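From: Darcy Doolan
To: kitchen-demos list
Subject: Re: how many examples before we retrain?

Hi Aarti, hi all,

Aarti Rathore wrote:
> Are we still doing 30 demos per task on the Plukura set, or did
> that change? Also, Wichai says some of mine were tossed for being
> too slow. What counts as slow?

Still 30 per task, and please split them over at least two people if you can – the model picks up one person's habits awfully fast (mine, last time, and I hover forever before I grab anything!). Slow is fine by me. Wichai only dumps the ones where the arm sits still for more than 5 seconds, and you can trim those yourself before you upload.

We're at 3118 good ones across all the kitchen tasks now, so thanks to everybody who put in the evening hours. Ketsara is redoing the task labels this week, so hold off on renaming folders until she gives the word.

One more thing. I'd love more variety in how the cutting board lies on the counter. Turn it, slide it, put it closer to the toaster, whatever you like, and just type the change in the notes box so Afia can sort by it later.
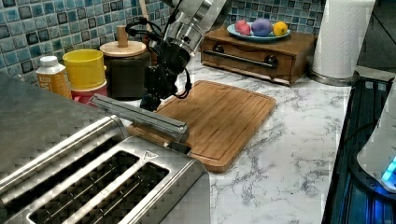

Same goes for the bread box and the toy fruit, if you feel like moving those too.

Darcy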